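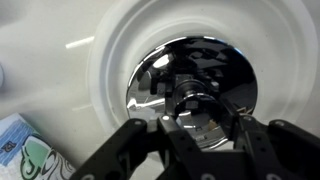

Two-finger gripper at the stopper knob. Wrist camera view.

Posted in: Talks and Transcripts > Home and Workshop Builds
Search this site

Speaker notes, shared workshop evening, 23 February 2022
Speaker: Farah Tarigan
Build partner: Aisyah Mandagi

Opening. Thank the workshop for its hospitality and introduce Aisyah, who will take the electrical questions at the end. State the purpose of the talk: to report on the Mulatach arm, a two-fingered manipulator built by members for use in an ordinary home, and to set out what remains to be done before it is offered to other members.

Leave the first slide up during the introduction. Ask the audience to look at the distance between the fingertips and the knob. The knob is small, round and chrome, and the disc around it reflects the gripper itself. Members who have worked with vision software will recognize the difficulty. The camera is presented with a second, dark gripper in the metal, and our early software treated it as an obstacle. The present version ignores any dark region inside a bright circular border. This is a crude rule and should be described as such.

Background (keep short). The project began in January as a repair of a donated Otine wrist joint. The members agreed to extend it into a full arm on the understanding that the total would remain under $2,700. The final figure was $2,689, including replacement bearings and excluding the members' own labor. The ledger is available on request.

Mechanical section. The fingers are driven through open linkages. The cut-outs reduce weight at the wrist, where every gram is paid for again at the shoulder motor. Mention that the fingers were redrawn 2 times. The first set flexed under load – the second was stiff enough but too wide to enter a mug. Pass the rejected fingers around the room at this point and ask for them back.

Control section. The controller board is a Sutanto unit in its standard enclosure. Commands are sent at 30 per second. A higher rate was tested and gave no benefit that we could measure. Grip force is limited in software, and there is a separate cutoff within reach of the operator. Please stress that the cutoff is wired independently of the board.

Next slide, kitchen work.
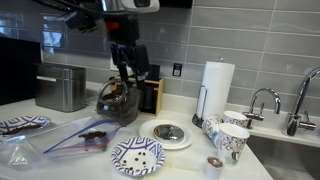
Glass remains the hardest material for us. The rim of a clear jar gives the depth sensor very little to work with, and the operator must often correct the approach by hand. Once the fingers have closed, a tilted jar places its load to one side of the grip, and coffee beans shift as the angle changes. Our practice is to limit wrist speed whenever a container is held off vertical. Paper plates and paper cups present the opposite problem, as they are light enough to be moved by a careless approach.

Results. The bench trial consisted of 33 attempts with an empty jar, and the log sheets are in the binder by the door. Do not quote a success rate this evening. The attempts were made under three versions of the software and cannot fairly be combined.

Outstanding items. The cable run along the arm requires better strain relief. The Bosavance power supply is louder than the workshop rules permit after nine in the evening, and a quieter unit is under review. Written operating instructions are in draft – Aisyah holds the current copy.

Questions. Allow ten minutes. If asked about lending the arm, reply that no loans will be made until the instructions have been approved. Questions on wiring go to Aisyah.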